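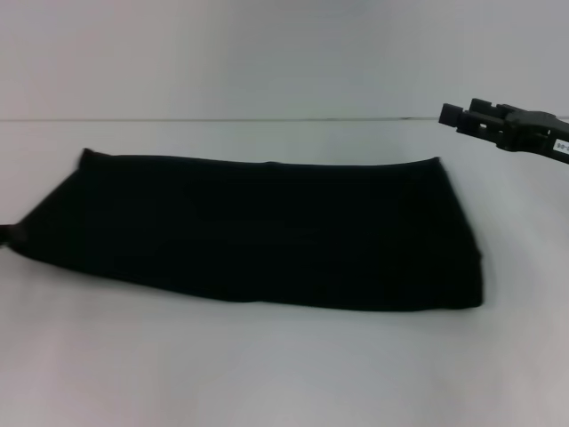
Does the November statement prove that the Vellcombe group carried out the Bukow station bombing?

It proves that someone wanted us to think so. The statement went up after the casualty count was already public, and it contains nothing a reader of the morning papers couldn't have written.

**Mar 1, 2019 — claims desk notebook**

Went back through the Bukow file with Darmawan Kusuma. We are still carrying this one as "claimed, attributed" in the incident log and I don't think we should be. Proposed change: "claimed, unverified."

What we have:

- The statement itself, 300 words, posted to a forum that anyone can join.
- A ministry briefing that names the group and cites the statement.
- Wire copy that cites the ministry.
- Two later reports that cite the wire copy.

So five items in the folder and one source. I had this marked as "multiple confirmation" in my own handwriting, which is annoying.

The statement says the device was left near the ticket hall. Early reports said ticket hall too. The police later moved the location to the bus bays outside, and the group never corrected itself. Darmawan thinks that could be sloppy writing by a press person who wasn't told much. Possible. I'd give it more weight if their earlier claims were sloppy in the same way, and they aren't. The Kumeo road claim gave the time, the direction of the convoy and the type of vehicle before any of it was out.

Style check: I compared it against the 17 older statements we hold. The opening formula matches. The sign-off doesn't; it uses the long form of the group's name, dropped years ago as far as I can tell. Darmawan says a splinter might bring the old name back on purpose. Fine, but then it's a splinter and the log entry is wrong anyway.

The Rodrigues tracker has it as confirmed. I wrote to ask what they based that on and got a link to the same ministry briefing. Their method page says "at least 2 independent sources." I'd like to see the second one.

Casualty figures: leaving these blank in our summary until the hospital list and the police list agree. The prime minister's number matches neither — he rounded up in the speech and everyone has copied it since.

Arrests: the ministry says suspects are in custody. No names, no court date, no charge sheet in our folder. I've heard "in custody" mean a lot of things over the years. Not logging it as progress on attribution.

To do:

- Change the status field. Darmawan to second it.
- Get the original forum post time, with time zone. Our screenshot has been cropped and the clock is missing.
- Recheck the other entries that rest on that same briefing. I suspect the Vellcombe bridge entry has the same problem.
- Ask Rodrigues again, more politely.

Darmawan disagrees on the bridge entry and wants it left alone until he finds the court transcript.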